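Chapitre 4
Les cordes et ce qu'on leur fait subir

Objectifs du chapitre : comprendre la tension, le diapason et le tirant ; lire une fiche de jeu de cordes ; savoir quand changer ; préparer l'exercice de mesure de la section 4.3.

4.1 Pour commencer, un aveu

J'ai joué mes trois premières années de guitare avec le même jeu de cordes. Trois ans ! Le mi grave avait la couleur d'une vieille gouttière et le son d'un élastique de bocal, et je croyais de bonne foi que c'était moi qui jouais mal (je jouais mal aussi, remarquez). Le jour où un vendeur m'a remonté l'instrument à neuf, j'ai eu l'impression qu'on m'avait rendu une autre guitare. Même bois, même chevalet, mêmes doigts maladroits, et pourtant tout sonnait, tout chantait, les harmoniques sortaient toutes seules.

Dans les trois chapitres précédents, on a parlé de caisses, de tables et de barrages, et vous avez été patients. Maintenant on passe à la corde elle-même, et je vous préviens que c'est mon chapitre préféré. On va faire un tout petit peu de physique, pas mal de manipulation, et vous aurez les doigts noirs à la fin.

Une corde, au fond, c'est quoi ? Un fil tendu entre deux points fixes, le sillet de tête et le sillet de chevalet. Quand on la pince, elle vibre sur toute sa longueur, mais aussi par moitiés, par tiers, par quarts, et ainsi de suite. La vibration sur toute la longueur donne la note qu'on nomme, la fondamentale. Les autres donnent le timbre, et c'est là que deux jeux de cordes accordés pareil peuvent sonner comme deux instruments différents.

Trois grandeurs décident de la hauteur de la note : la longueur vibrante, la tension et la masse par mètre de corde. Plus la corde est longue, plus le son est grave. Plus elle est tendue, plus il est aigu. Plus elle est lourde, plus il redescend. Vous verrez la formule en 4.2, elle tient sur une ligne et elle ne mord pas. Pour l'instant, retenez surtout que la tension agit par sa racine carrée : si vous voulez monter d'une octave sans changer de corde, il faut multiplier la tension par quatre. N'essayez pas. J'ai essayé pour vous, la corde a sauté et j'ai gardé une jolie marque sur le pouce.

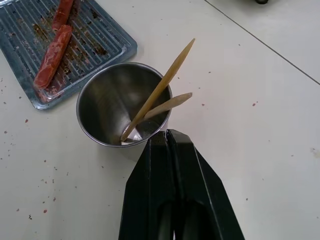 La masse, elle, se règle au moment de l'achat. Pour les aigus, un simple fil suffit. Pour les graves, il faudrait un fil si épais qu'il deviendrait raide comme une tringle, et une corde raide sonne faux dans les harmoniques (on appelle ça l'inharmonicité, le mot revient en 4.4). La solution, très ancienne et franchement maligne, consiste à prendre une âme assez fine et à enrouler autour un second fil de métal. On ajoute du poids et on garde de la souplesse. C'est ce qu'on appelle une corde filée, et c'est pour ça que vos graves accrochent sous l'ongle et couinent quand vous glissez la main.

Passons au vocabulaire des fiches, qui décourage tout le monde au début.

Le tirant désigne la grosseur de l'ensemble du jeu, qu'on résume souvent par le diamètre de la corde la plus aiguë, en millièmes de pouce. Quand un guitariste dit « je joue en 10 », il parle d'un mi aigu de dix millièmes de pouce. Dans l'atelier où je donne mes cours, on vous parlera de tirants léger, moyen ou fort, et vous verrez que les fabricants ne mettent pas tous la barre au même endroit. Lisez les diamètres, pas l'adjectif.

Le diapason, c'est la longueur vibrante à vide. Attention, le même mot désigne aussi la petite fourche en métal qui donne le la, et je vous promets que la confusion arrive à chaque rentrée. Dans ce livre, « diapason » tout seul veut toujours dire la longueur ; pour l'autre, j'écrirai « la fourche ».

L'âme est le fil central : acier sur une folk ou une électrique, nylon multibrin sur les graves d'une classique. Ne montez jamais de l'acier sur une guitare classique ! Le chevalet n'est pas fait pour une traction pareille, et le recoller proprement demande bien plus de métier que ce que je peux vous apprendre ici.

Le filage est le fil enroulé. Bronze, bronze phosphoreux, nickel, cuivre argenté, chacun a son caractère et ses fanatiques. Pour nos exercices, j'ai pris deux jeux acoustiques que vous retrouverez dans tout le chapitre : le Goruvus, en bronze, très brillant le premier soir, et le Zundmont, en bronze phosphoreux, plus rond, que je préfère pour accompagner une voix. Si vous avez autre chose sous la main, aucun souci, il faudra juste recalculer les valeurs du tableau 4.1 avec vos propres diamètres.

Et la durée de vie, alors ? La question tombe à chaque cours, et je réponds toujours par une autre question : combien d'heures jouez-vous ? La sueur, la poussière et les frettes abîment une corde bien plus sûrement que le calendrier. Pour ma part, je note mes heures dans un carnet et je change à 50. Certains de mes élèves tiennent beaucoup plus longtemps avec des cordes enrobées, d'autres ont les mains si acides qu'un jeu neuf leur fait deux répétitions. Essuyez vos cordes après avoir joué, avec un chiffon sec, dessus et dessous. Dessous surtout, on l'oublie tout le temps.

Ce qu'il vous faut pour la suite

Un jeu de cordes neuf adapté à votre instrument
Une manivelle (à la main c'est faisable, mais long)
Une pince coupante
Un accordeur, ou la fourche si vous avez l'oreille sûre
Un mètre ruban
Un pied à coulisse ou un micromètre, à partager à deux ou trois
Le carnet d'atelier commencé au chapitre 1

Avant de tourner la page

Prenez votre guitare telle qu'elle est, avec ses cordes fatiguées, et jouez chaque corde à vide en la laissant mourir. Écoutez combien de temps elle tient et notez vos impressions avec vos mots à vous : mat, clair, nasillard, ce que vous voulez. Faites ensuite sonner l'harmonique à la douzième frette, puis appuyez à cette même frette et comparez les deux hauteurs. Si elles ne coïncident pas, mettez une croix dans le carnet et ne touchez encore à rien, ni au chevalet ni au manche. On refera le test avec des cordes neuves en 4.3, et dans pas mal de cas la croix disparaît d'elle-même. Pour celles qui restent, on sortira le tournevis au chapitre 5.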